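4. Setting up the desk top

Before you start, wipe the desk and let it dry. Keep the carton until step 6 is finished.

1. Put the lamp on the desk first. The round base must stand flat.
2. Lead the lamp cable along the desk surface, never across a drawer.
3. Place the small black picture frame near the back corner.
4. Set the pen holder beside it, and put in the pencil, the marker and the tape.

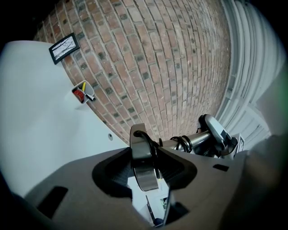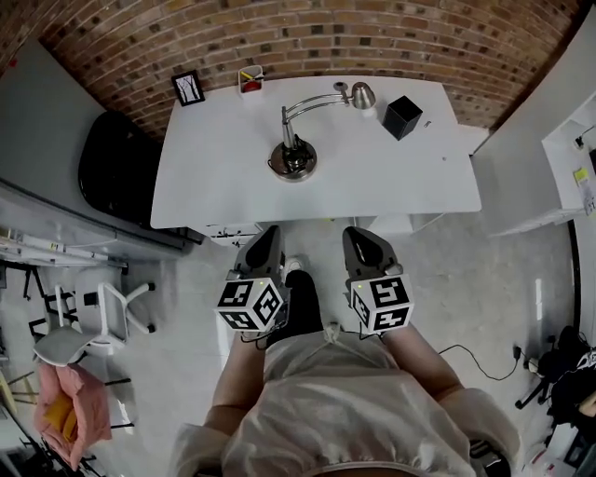
5. Turn the lamp shade slowly with two hands until the light falls where you write.
6. Open each drawer one time and check that nothing on the desk moves.

Note: For a spare pen holder, please order part 711 from Brellow, Jarkport.

CAUTION: Do not hang bags on the lamp arm. Change the bulb only when the plug is out.

Text checked by Yoga Lumenta, June.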